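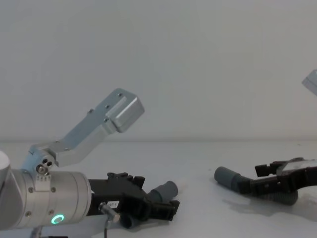

4. El equilibrado de los radiadores en edificios con calefacción central

Cualquiera que haya vivido en un edificio antiguo con caldera comunitaria conoce la situación que da origen a este apartado: en el primer piso se abren las ventanas en pleno febrero porque no hay quien aguante el calor, y en el último se cena con la manta sobre las rodillas. Los vecinos suelen atribuirlo a la caldera, y la respuesta más habitual, por comprensible que sea, consiste en subir la temperatura de impulsión para contentar a los de arriba. Con ello los de abajo abren un poco más las ventanas, el consumo crece y las quejas siguen llegando, ahora desde las dos puntas del edificio.

Queremos detenernos con cierta calma en el reparto del caudal, que en la bibliografía sobre rehabilitación energética ocupa bastante menos espacio que los aislamientos o el cambio de generador. El agua caliente sigue el camino que le ofrece menor resistencia. En una distribución por columnas sin regular, los radiadores próximos a la bomba reciben más caudal del que necesitan y los alejados reciben lo que queda. Equilibrar la instalación supone introducir resistencia donde sobra caudal, columna por columna y emisor por emisor, hasta que cada vivienda disponga de lo que le corresponde según su demanda. Dicho así parece sencillo, y sobre el papel lo es; en la práctica hay que contar con detentores agarrotados, planos perdidos y reformas interiores de las que no quedó constancia alguna.

4.1. El conjunto de Bidero

Las observaciones que presentamos proceden del conjunto residencial de Bidero, casi 400 viviendas repartidas en bloques de cuatro plantas, con una sala de calderas compartida y distribución bitubo por columnas verticales. La instalación es la original en lo que respecta a las tuberías de acero. Los radiadores, en cambio, forman una colección muy variada, ya que muchas familias han ido sustituyendo los de hierro fundido por otros de aluminio o de panel, y más de una ha aprovechado una obra en la cocina para retirar un emisor o para añadirlo en una galería cerrada.

Esta variedad nos obligó a dedicar a la fase de inventario bastante más tiempo del que habíamos previsto, y conviene que quien planee un trabajo semejante lo tenga presente. En cada vivienda se anotó el tipo de emisor, su tamaño, el estado de la llave y del detentor y la presencia de muebles o cubrerradiadores que pudieran estorbar la emisión. Agradecemos de corazón la paciencia de los residentes, que nos abrieron la puerta a horas poco cómodas y que muchas veces sabían de su instalación mucho más que los documentos archivados. Fue una vecina del tercero quien nos indicó, por ejemplo, que dos de las columnas se habían unido en una reparación antigua, dato que no aparecía en ningún esquema y que explicaba un comportamiento que llevábamos semanas sin entender.

El circuito incorpora un depósito de inercia de 2.000 litros, instalado en una reforma anterior de la sala. Su presencia suaviza los arranques de la caldera, aunque no influye en el reparto entre columnas, y lo mencionamos sobre todo porque condiciona la interpretación de las temperaturas de retorno durante las primeras horas de la mañana.

Figura 4. Brazo robótico izquierdo sobre una mesa blanca.

4.2. Procedimiento de ajuste

El procedimiento parte del método proporcional, bien conocido en el oficio, con las simplificaciones propuestas por Marinescu para edificios en los que no es posible medir el caudal en cada ramal. La idea de fondo es emplear la diferencia de temperatura entre la ida y el retorno de cada columna como indicio del caudal que circula por ella. Una columna cuyo retorno vuelve casi tan caliente como salió lleva agua de más; otra cuyo retorno vuelve muy frío, o bien está mal alimentada o bien tiene un problema distinto (aire, suciedad, una llave a medio cerrar) que debe resolverse antes de tocar ninguna válvula.

Insistimos en ese orden porque nosotros mismos nos equivocamos al principio. En el primer bloque comenzamos regulando sin haber purgado todos los emisores de la planta superior, y hubo que repetir la tarea entera. A partir de entonces la secuencia fue siempre la misma: limpieza de los filtros de la sala, purga de abajo arriba, comprobación de la presión en frío, apertura completa de las llaves de todas las viviendas y, solo entonces, ajuste de las válvulas de pie de columna. El ajuste se inició en las columnas más cercanas a la bomba y se repitió en varias pasadas, dejando entre una y otra el tiempo suficiente para que el edificio alcanzara de nuevo un régimen estable. Es una espera larga, y la tentación de acortarla es grande, sobre todo cuando el instalador tiene otro aviso por la tarde.

En los pies de columna se montaron válvulas de equilibrado Idlow con tomas de presión, y las posiciones finales quedaron registradas en Votarier, la misma aplicación que el equipo de mantenimiento utilizaba ya para los partes de avería. Nos pareció preferible acomodarnos a una herramienta conocida por quienes iban a seguir cuidando la instalación. Junto a cada válvula se dejó además una etiqueta con el número de vueltas, escrita a mano y protegida con una funda, por si algún día la aplicación deja de usarse.

Dentro de las viviendas la actuación fue más modesta. Se ajustaron los detentores que aún giraban sin forzarlos y se propuso la sustitución de los demás, propuesta que unos propietarios aceptaron y otros dejaron para más adelante. La consigna de referencia fue de 20 grados en la sala de estar, medidos lejos del radiador y de la fachada, con las puertas interiores en su posición habitual.

4.3. Lo observado durante la temporada

La diferencia entre plantas se redujo de manera apreciable en todos los bloques en los que el ajuste pudo completarse. En las viviendas bajas los residentes tardaron en acostumbrarse, y es justo reconocerlo: quien ha pasado muchos inviernos en manga corta percibe una temperatura corriente como una pérdida. Recibimos llamadas en ese sentido durante las primeras semanas, y en varias ocasiones encontramos detentores que alguien había vuelto a abrir del todo. Una conversación tranquila en la cocina, con el termómetro encima de la mesa, resultó casi siempre más útil que la circular que habíamos colgado en los portales.

En las plantas altas la acogida fue muy distinta. Varias familias guardaron los calefactores eléctricos que usaban como apoyo, un consumo que no figura en las cuentas de la comunidad y que, por lo tanto, suele quedar fuera de los balances. Creemos que merece un estudio propio. La temperatura de impulsión pudo rebajarse después por etapas, con consultas a los vecinos del último piso antes de cada descenso, y la caldera pasó a trabajar con retornos más fríos, lo que favorece la condensación y mejora su rendimiento.

Quedan fuera de esta valoración dos situaciones que no supimos resolver. La primera es la de las viviendas de esquina con ventanas sin renovar, donde la demanda supera lo que el emisor existente puede dar, por mucho caudal que reciba. La segunda es la de los bloques con columnas unidas, en los que el ajuste de una altera el de la otra y las pasadas sucesivas no acaban de converger. Rónán Dunne, que revisó con nosotros los registros de esos bloques, se inclina por separar de nuevo las columnas en la planta baja antes de intentar otra regulación, y es la solución que se ha trasladado a la comunidad.

4.4. Conservación del ajuste

Un equilibrado se deteriora con el tiempo, en general por causas pequeñas. Un vaciado parcial para cambiar un radiador, una válvula movida durante una reparación o una bomba sustituida por otra de distinta curva bastan para deshacer buena parte del trabajo. Por eso recomendamos que toda intervención en las columnas quede anotada junto con la posición de la válvula antes y después, y que al comienzo de cada temporada se repita la lectura de los retornos con la instalación ya estabilizada. La lectura puede hacerla el propio personal de mantenimiento con un termómetro de contacto, siempre en los mismos puntos, que en Bidero se marcaron con pintura sobre la tubería desnuda.

Cuando una columna se aparta de su valor de referencia, lo prudente es buscar primero aire o suciedad y dejar la válvula como está. En los bloques estudiados, los desvíos detectados al inicio de la segunda temporada se corrigieron en su mayor parte con una purga, y las posiciones registradas se mantuvieron sin cambios, salvo en las columnas donde se habían sustituido emisores durante el verano.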